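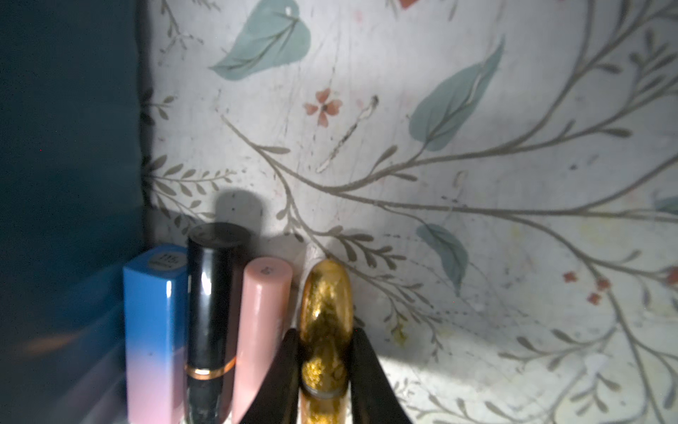 2019-10-24
By Nima Ghasemi

Why lipstick sweats, and what to do about it

Every fall the Clorkmont newsletter gets a batch of questions about small beads of liquid on lipstick bullets. Most of the senders assume the product has spoiled. In most cases it hasn't.

A lipstick is a wax network holding oil. The waxes, usually candelilla, carnauba, ozokerite or a blend, crystallize as the molten mass cools in the mold. The oils, often castor oil with one or two lighter esters, sit in the gaps between the crystals. Small crystals make many small gaps and hold oil well. Large crystals leave wide channels, and oil moves through them to the surface. The trade calls this sweating, or syneresis in the older literature.

Temperature swings do more damage than steady warmth. When a stick warms, the oil expands faster than the wax and some of it is pushed out. When it cools, part of that oil is drawn back in and part stays on the surface. Repeat the cycle daily through July in a parked car and the bullet will bead, dull and sometimes tilt in the cup.

Castor oil is also only partly compatible with some hydrocarbon waxes. A formula heavy in mineral-derived wax and heavy in castor oil will tend to sweat even in a cool drawer. Formulators correct this with a coupling agent or by replacing part of the castor oil with an ester that both sides tolerate.

Pour conditions matter as well. At Hutberg, where I worked on batch release, we filled test molds at two temperatures from the same kettle. The sticks from the cooler pour had a coarse, grainy break and beaded within a week in the 50 degree Celsius oven. The hotter pour, chilled fast, stayed dry over the same week. The formula sheet was identical - only the cooling curve had changed.

Batch 1389 was the one exception I have notes on. It was poured hot, chilled fast and still sweated. The cause was a substituted lot of candelilla with a lower melting point than the specification allowed. The supplier, Bayram, replaced it, and incoming wax was tested by melting point from then on.

For the reader with a beaded stick at home, the procedure is short. Blot the bullet with a lint-free tissue. Leave it upright, cap on, at room temperature overnight. Do not freeze it, as condensation on the cold surface causes its own problems. If the beads return within a day or two without any heat, the formula is unstable and there is nothing to fix at your end.

Smell is the better guide to spoilage. Rancid oil has a crayon or old-nut odor that is hard to mistake. A white bloom on the surface is usually wax or a fatty ester migrating, and it wipes off. Fuzzy or colored spots that come back after wiping mean the stick should go in the trash.

Next issue: pigment grinding on the Skedero three-roll mill, and how to read a fineness gauge.

4 comments
50 shares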